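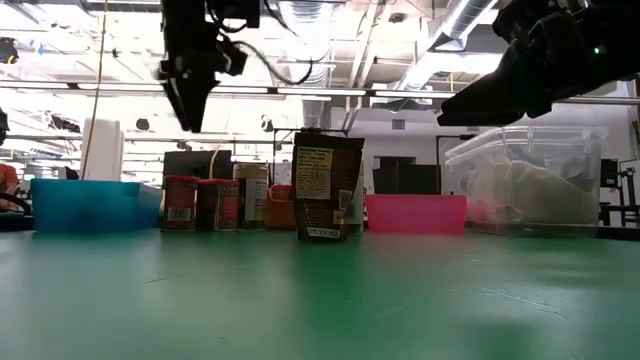
I went to the Vongate open day in September mostly because Noreen Swati had a spare place and there was going to be lunch. The subject was robots putting the groceries away. I have been promised this since I was a child and I still put the groceries away.

The two arms hang over a green table. Jars, a brown pouch and some plastic bins are lined up along the back, and the idea is that you name a thing and a bin and the arms get on with it. Mikkel Dalsgaard did the talking. He was pleasant and he knew his stuff, but he also chose every item himself, and when a man behind me asked for the pouch to be laid flat first, we were told that was "on the list for spring".

I timed one jar from table to bin on my phone. 18 seconds. My mother could do the whole shelf in that and tell you off while she was at it.

The slide said 399 attempts, 251 of them clean. I asked what clean meant. Mikkel said it meant the item ended up in the right bin with no help from a person. So what happened to the others? Dropped, mostly, or the arm stopped and waited. Fair play to him for answering, but the slide had a big green tick on it and I wouldn't have given it one.

Vibeke Baldursdóttir, who runs the software side, was much better value. She told us crumpled packaging is still a pain and that see-through plastic is worse. I could have listened to her for another hour. We got ten minutes, then a film with music.

Would I go again? Probably, if they let the visitors bring the shopping. I'd bring a bag of loose onions and a split packet of rice.

Lunch was sandwiches, laid out by hand.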